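# Claw dropouts on the Rolline washing task – questions and answers

Last changed Apr 16, 2020. Please write to Milan Stevens if your question is missing.

**What went wrong?**

During laundry runs the claw sometimes stopped closing while the arm continued its path. The arm did not know that it was holding nothing. In the worst case it pushed the claw down against the wall of the drum, and the force limit stopped it only then. No person was hurt.

**Was it the software?**

At first we believed so. Godelieve Vermeulen compared the logs of 1,270 cycles and found 4 dropouts, all with the wrist turned near to its end position. This pointed us to the cable between wrist and gripper. When we opened it, one wire was broken inside the insulation. From outside the cable looked fine.

**Why only when loading from the top?**

With a front-loading machine the wrist stays almost straight. With a small top loader the arm must come from above and tilt, so that the prongs can go below the rim of the opening. This bends the cable at the same point every time.

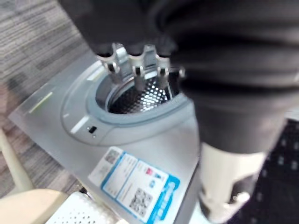 We also asked ourselves if the drum itself was part of the problem. A perforated drum can catch the tip of a prong, and then the load goes into the wrist and the cable. We cannot exclude this, so the new path keeps the tips away from the wall.

**Which robots are concerned?**

All arms with the Braltov cable set in the first version. The second version has a longer loop and a softer jacket. If you are not sure, send us the number printed near the connector.

**May I continue to use the arm?**

Yes, with these limits:

- Reduce speed to 70 percent of the normal value when the claw is below the rim.
- Keep the washing machine unplugged during every test.
- Stay outside the reach of the arm while it moves, also when it seems to be finished.
- Stop the run if the claw status is older than 100 milliseconds.

The last point is done automatically from the Illés update on. Before this update the controller kept the last known status, and this was our mistake.

**The arm stopped with the claw inside the drum. What should I do?**

Press the emergency stop first, even if nothing is moving. Then release the wrist brake and lift the arm by hand, straight up. Do not turn the drum to free the claw – two prongs at the Ollel site were bent in this way.

**When do I receive the new cable?**

We expect to send the last ones in July. Sites which load from the top come first.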